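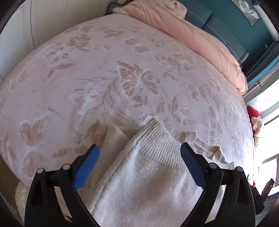 Plush sheet, pale pink with butterfly print

Plush sheet pills and holds static after washing

Posted by Rodrigo Cuesta, 2020-04-22

I have a plush polyester sheet set, bought under the Nanby label. After 14 washes the pile has started to form small balls on the sleeping side, mostly at hip and shoulder height. It also clings and sparks when I pull it out of the dryer. I wash at 104 F with regular powder and dry on high for 64 minutes, together with bath towels. Is this wear, or is something in the routine wrong? I would like to keep the set if the pile can be recovered.

3 replies

Eusebio Zabala
The towels are the main problem. Cotton loops rub against the pile and shed lint into it, and the lint becomes the core of each pill. Wash the sheet alone or with other smooth synthetics, inside out, cold, on a short cycle with a low spin. Use liquid detergent at half dose. Powder that does not fully dissolve in cold water stays in the pile and feels gritty.

For drying, use low heat and take it out slightly damp, then hang it. Most of the static builds up in the last minutes, when the fabric is already dry. High heat also softens the fiber tips, and that part cannot be reversed. Existing pills can be cut with a fabric shaver. Lay the sheet flat and tight, and work with light pressure in one direction.

Watico
Skip fabric softener. It coats the fibers and mats them. I put 4 tablespoons of white vinegar in the rinse and the static is less.

Girnau
mine did the same, went back to cotton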